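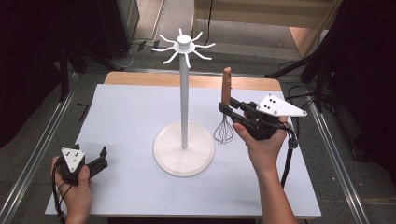 Descaling a kettle in hard water, revisited

November 11, 2019

I moved to Trukbridge in January and the first thing I learned about the town is that the water is hard. The old house in Stostham was on a softened supply and I descaled the kettle maybe twice a year without thinking about it. The kettle here had a visible crust on the heating plate within a couple of weeks. I have been keeping notes on what works, and they are now long enough to post.

What the scale is

Mostly calcium carbonate. Hard water carries dissolved calcium bicarbonate, and heating it drives off carbon dioxide and leaves the carbonate behind as a solid. It sticks best to the hottest surface, so the plate goes first and the walls later. The flakes that end up in the tea are harmless but gritty. A thick layer also slows down the boil a little, though on my kettle I could not measure a difference I trusted.

White vinegar

Equal parts vinegar and water, brought just to a boil, switched off, left to stand. It removes a light film in one go. Heavier scale took two rounds. The drawback is the smell, which hung around the kitchen until evening and came back faintly in the next few cups even after three rinses. Vinegar is cheap and always in the cupboard, so I still use it on the showerhead, where taste does not matter.

Citric acid

This is what I settled on. I buy the plain powder sold for canning. One level tablespoon to a quart of water, heated to a boil with the acid added after the kettle has switched off. Adding it before the boil makes the solution foam up, and mine came out of the spout and across the counter. Leave it for 10 minutes, swirl, pour out, rinse twice. There is almost no smell. If there is still a ring at the waterline, a second half-strength batch clears it.

One caution – do not keep boiling the citric acid solution in the hope of speeding things up. With enough heat and calcium it can form calcium citrate, which is less soluble when hot and leaves a dull white haze that is harder to shift than the original scale. I did this once in my Flullska kettle and it took most of an afternoon to undo.

Commercial sachets

I tried the Quansah brand from the hardware store, a box of 6. The label lists citric acid and a dye. It worked exactly as well as the powder and cost several times more per treatment. The dye is some use as an indicator that the kettle has been rinsed properly, but a third rinse does the same job.

Filter jugs

A jug filter does slow the buildup. With filtered water I went 7 weeks before the plate looked bad enough to treat, compared with two or three unfiltered. The cartridges are the expensive part, and the effect falls off before the change indicator says so. I stopped using it over the summer and have not gone back.

Current routine

Empty the kettle at night and leave the lid open. Citric acid every second weekend. Wipe the outside of the spout, where drips dry into a crust that the soak never reaches. I still need to sort out the coffee maker, which has a narrow internal tube and a manual that forbids vinegar but does not mention citric acid either way.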